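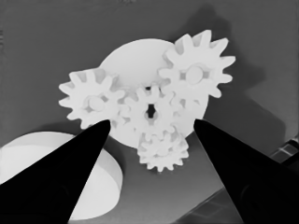
Vue du simulateur : la pince noire devant un ensemble de quatre engrenages blancs.

Le kit Paltolska, un robot pour apprendre à assembler

Le kit Paltolska est proposé aux écoles par la société Belard. Il s'adresse aux enfants à partir de 9 ans. Il comprend un logiciel de simulation, c'est-à-dire un monde dessiné par l'ordinateur, et un livret de 133 pages.

Qu'est-ce qu'un engrenage ?
Un engrenage est formé de roues munies de dents. Quand les dents d'une roue s'emboîtent dans celles d'une autre, la première entraîne la seconde, qui tourne en sens inverse. Une petite roue entraînée par une grande tourne plus vite qu'elle.

Que fait le robot ?
Le robot possède une pince à deux doigts. L'élève lui indique où placer ces doigts, quand les serrer et quand les ouvrir. Pour monter une roue, il faut aligner son centre avec l'axe et présenter les dents au bon endroit. Un léger décalage suffit à tout bloquer. Dans le simulateur, l'élève peut alors recommencer sans abîmer aucune pièce.

Comment se déroule l'activité ?
Le livret prévoit trois séances. La présence d'un adulte est demandée lors de l'installation du logiciel. Les établissements peuvent réserver le kit jusqu'au mois d'août.

Dernière mise à jour : 6 mars 2023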